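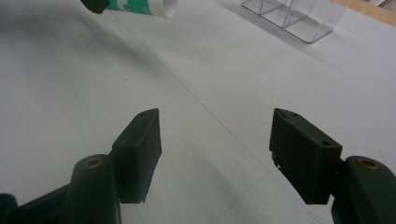 Can machines do household chores yet? Tabletop and floor pickup

torque_ledger
Starting this because the Womari thread got locked. My position is that single-arm pickup of small items from a table is close to usable, and everything after that (sorting, putting away, opening a drawer) is a different problem. We ran 3,425 pickup attempts at Plotitz through February with a parallel-jaw gripper. Tubes and small boxes were fine. Flat items on a hard surface were bad. Coins, bank cards, a single sheet of paper: the fingertips close above the item or push it along.

millrace9
Define fine. A rate without the failure types is not much use to me. A dropped tube costs a retry. A crushed one costs a cleanup.

torque_ledger
141 failures on tubes and boxes. Most were slips at lift. 19 were crushed or tipped over.

oddbracket
Those are shop conditions with the same lights all day. In a house you get shadow across half the table by 4 p.m. and the depth estimate drifts. I'd want the same test repeated at three times of day before calling it close to usable.

millrace9
Agree on light, disagree that it is the main limit. Pads are. Soft pads lose material at the edges and then the contact patch is no longer what your grasp planner assumes. Most people log software versions and never log pad condition.

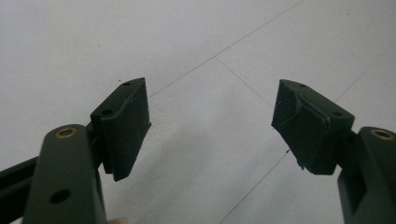 kettleform
How often should the finger pads be replaced on a gripper used for floor pickup?

millrace9
Go by condition, with an upper limit. I inspect every 200 grasps and swap both pads as a pair if either one has a ragged edge or a raised flap on the contact face. Floors are harder on pads than tables – grit, and the tip drags on grout lines.

oddbracket
Swapping both is wasteful if one is still clean. Print a single and move on.

millrace9
Then you have one new face and one compressed face, and the object rotates toward the softer side. I measured it on the Vilela fixture. Small, but repeatable.

oddbracket
Small compared to your calibration error?

millrace9
Larger on thin items. Smaller on anything you would call a box.

torque_ledger
Back to the chore question. For a shop bench, clearing parts into a bin at the end of a shift works for us now, with a person checking the bin. For a home I would not leave it alone in a room with anything made of glass.

kettleform
So a person still has to be there. A broom is faster.

torque_ledger
For one floor, yes. The bench takes our tech out of a job he does every shift, so the comparison is different.

oddbracket
Wolora has a bin-clearing writeup with cycle times, but all on rubber mats. If anyone has numbers on hard tile, post them with the pad material and hardness.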